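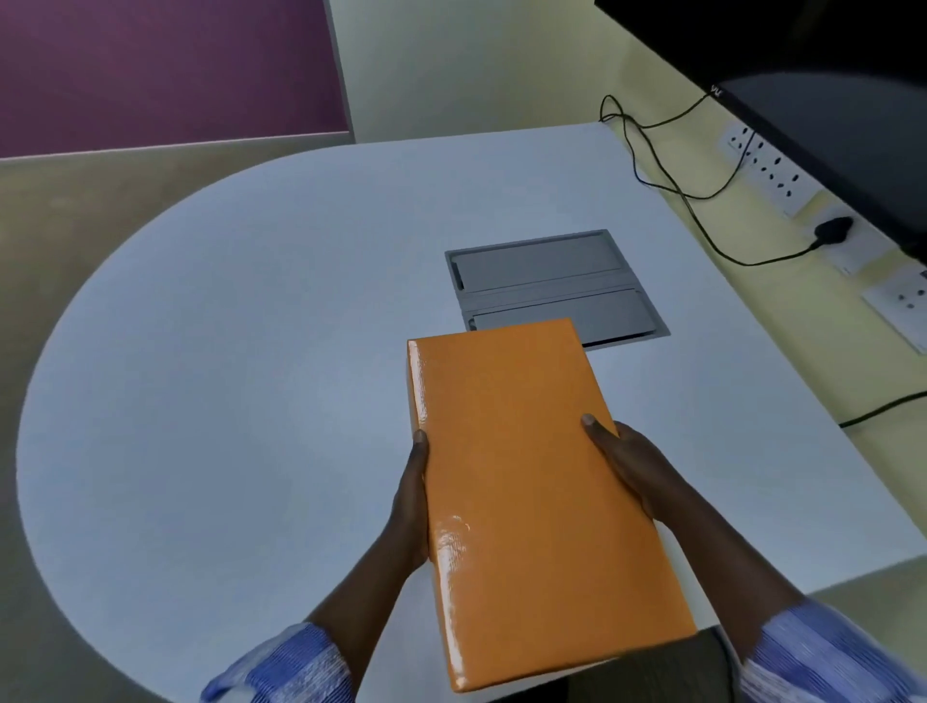 An orange-wrapped box at one of the white tables in the Wusitz community room.

Wusitz Library Closes Gift Box Drive With 902 Packages

The Wusitz Public Library has completed its November gift box drive, with 902 wrapped boxes accepted for delivery to households in the district. The total includes 246 boxes prepared at the Noh branch, which took part for the first time.

Residents wrapped boxes at the library's community room during evening sessions that began at 6 p.m. Each box was checked for weight and sealed before being entered in the delivery register. Wrapping paper and tape were supplied by Clisero, a local stationery firm.

"The response from families and schools was very strong, and the Noh branch will be included again next year," said Veronika Gulyás, head of public programs.

Deliveries will continue through the end of the month. Households that have registered but have not received a notice should contact the main desk. A further 60 boxes are being held for late requests.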